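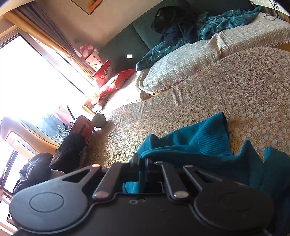
# Hand-held gripper closes fine on a ball, chews knit fabric. What am I doing wrong?

Asked 3 Sep 2020 in **Home builds > Grippers and arms**

I put together a hand-held two-finger gripper at home over the summer. Linkage arms, metal pins at the pivots, squeeze it and the fingers come together. On hard objects I have no complaints. On cloth it's a different animal.

The job is picking up a knitted throw and laying it somewhere else without dragging half the room along. I get maybe one decent grab, then the fabric creeps out of the fingers from the bottom, or it catches in a joint and I stand there like a man trying to get his sleeve out of a car door.

What I've tried so far:

- tightening all the pins (now it squeaks)
- squeezing harder (now my hand squeaks)
- foam tape on the fingers, which lasted 3 grabs and left with the throw

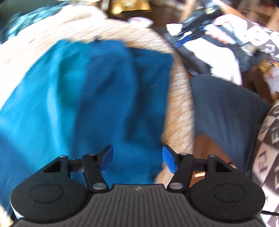 *Blue pads, coming in on the cloth*

Is this a pad material problem or a geometry problem? I'd like to know before I reprint the arms, as each set costs me an evening.

**Jivard**

---

### Answer 1 (accepted)

Geometry first. Close the fingers on a strip of paper and pull it out from the tip, then from the base. If the base holds and the tip lets go, the fingers are toeing out under load, and no pad on earth will fix it. Mine did the same and I blamed the rubber for most of a winter.

Before reprinting, shim behind each pad at the tip end. Two layers of card is a fine start. You want the tips to touch a hair before the rest does.

Then back the pins off until the arms drop under their own weight. Tight joints hide slop, they don't remove it.

For catching in the joints: come in with the fingers half closed. Wide open, you're inviting the fabric into the works. And take hold of a fold. A flat single layer of knit just stretches and walks away.

- **Lovely Magbanua**

> **Jivard:** Paper test says tips, very clearly. Card shims are in. It now holds the throw long enough for me to get bored. Still squeaks.
>
> **Lovely Magbanua:** Dry PTFE spray. Keep it off the pads or you'll be back in November with a new question.

---

### Answer 2

silicone. cut up an oven mitt

---

### Answer 3

I'd just use a motor and do it properly. My arm has over 100 hours on it and I never have to squeeze anything.

> **Estrella:** He asked about cloth.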